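Steroid Drops Should Not Be Refilled Without a Pressure Check

By Areeba Gondal
9/17/25

Steroid eye drops work. They calm inflammation after surgery, they settle a bad allergic flare, and they can save sight in uveitis. My objection is to how they are refilled.

A steroid drop can raise the pressure inside the eye. In most people the rise is small. In a minority it is large, and it usually causes no pain and no blur until the optic nerve has been damaged. The only way to find it is to measure it. A patient who feels fine has told you nothing about pressure.

At the Famberg clinic, where I worked until last December, we reviewed 500 charts of patients given a steroid drop for longer than two weeks. Around 15 percent had been refilled at least once with no pressure reading on file. The prescriptions were reasonable. The refills came through the phone line, and the phone line asked about redness and itching.

My colleague Nighat Abbasi argues that a required reading will push people to skip treatment, mainly those who live far from a clinic. I take that seriously. Stopping a steroid abruptly in an inflamed eye carries its own risk, and a missed taper can undo weeks of care. But a reading takes a few minutes, and it does not have to be done by the prescriber. An optometrist closer to home can do it and send the number over.

What I would like to see is simple. The first prescription carries no refills. A pressure reading is booked at the time of prescribing. If the reading is missed, the office calls the patient the same week and the prescriber decides whether to bridge, taper or switch. Patients with glaucoma, a close relative with glaucoma, or high myopia are seen sooner.

Nasal sprays, inhalers and skin creams used near the eyelids deserve a question too. Many patients do not think of them as steroids and will leave them off a medication list unless asked by name.

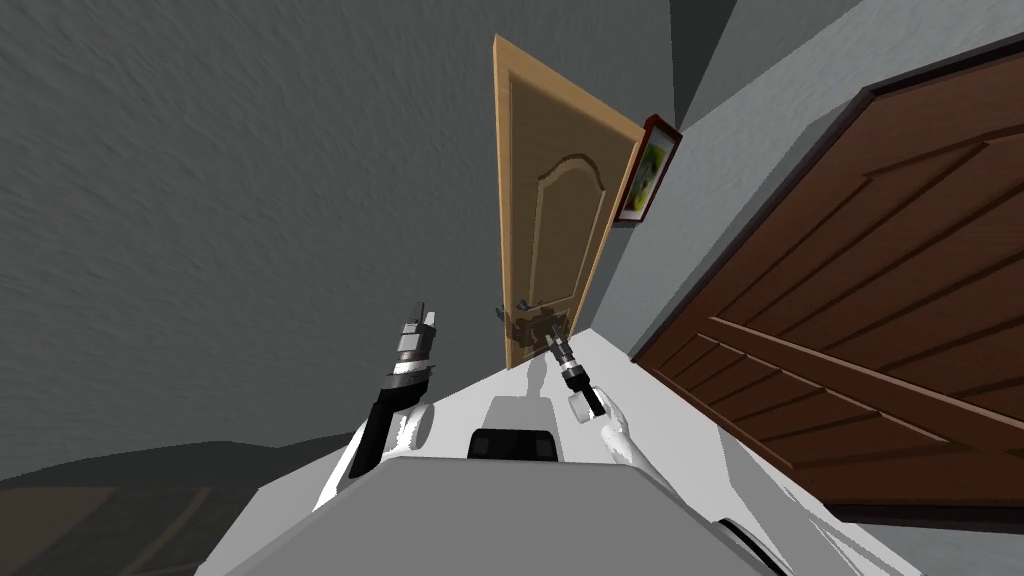
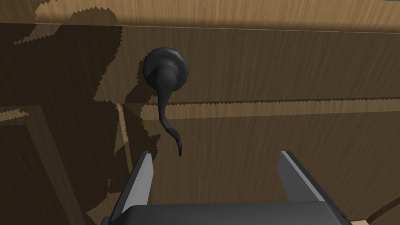 Door and lever handle, computer renderings.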